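Lobo Tabletop Manipulation Kit — Classroom and Club Edition
Reading time: 3 min
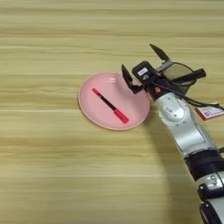

Plate-and-marker exercise, arm at the right side of the plate with the gripper open.

The Lobo kit is the object set and exercise pack used with a single tabletop arm in school robotics clubs and first-year college labs. It is put together by Fevico for groups that already own an arm and need something repeatable to do with it. The arm, gripper and controller are not part of the kit.

Contents

Set of plates and shallow dishes, assorted colors
Set of capped markers
Object cards, one per exercise
Instructor binder, spiral bound
Score sheets, pad of 100
Roll of matte tape for start positions

Exercise structure

The binder holds 60 exercises in four groups: pick, place, sort and hand over. Each is written as a one-sentence task, a start layout and a pass condition. Exercise 2 is the one most clubs run first. The marker starts on the plate and has to end on the table, cap still on, with the plate inside its taped outline. A student team may use any control method the club allows, including teleoperation, scripted waypoints or a trained policy, but the method is declared on the score sheet before the first trial.

A thin cylinder on a shallow plate is harder than it sounds. The fingers have to close low enough to hold the barrel without pressing on the plate, and the approach angle changes with the way the marker is lying. Diagonal starts fail more often than starts square to the arm. The binder includes a page on wrist rotation by Merja Suominen, who wrote the pick group and tested it with her own students.

Requirements

Arm with a two-finger gripper
Flat table, secured to the floor or weighted
Emergency stop within reach of the operator
Camera on the wrist or overhead (needed for the sort group only)

Cables at the wrist should have enough slack for a full turn of the last joint. Check this by hand, power off, at the start of every session. Worn ties are the most common cause of a stopped run in the reports we receive.

Scoring

Ten trials per exercise. One point for a pass, half a point if the object is moved but the pass condition is not met. Dropping an object off the table ends the trial at zero. Total across a club season is capped at 200 points so that groups with fewer meetings can still place in the Trisham student round, which is held in April. Rules for the round are kept by Eilif Fagerlund and are sent with the kit.

Notes from clubs

"We gave the plate exercise to two teams with the same arm. The scripted team was ahead until we turned the marker." — Wellington Pimentel, club lead

"Score sheets could use a wider column for remarks." — Maxence Pichon, lab instructor

The remarks column was widened in the current printing.

Ordering and spares

Kits ship flat in one carton. Plates and markers are sold separately as a refill pack; markers dry out if the caps are left loose and should be replaced then, as an uncapped marker weighs less and shifts the grip point. Binder pages may be copied within the purchasing school. For orders through the distributor Clultel, give the school name and the kit edition. Questions on fit with a particular gripper go to Naveen Rastogi at the Fevico education desk — include the maximum finger opening and a side view of the fingertips.

14 shares | 3 comments
Contact | Copyright Fevico | Back to top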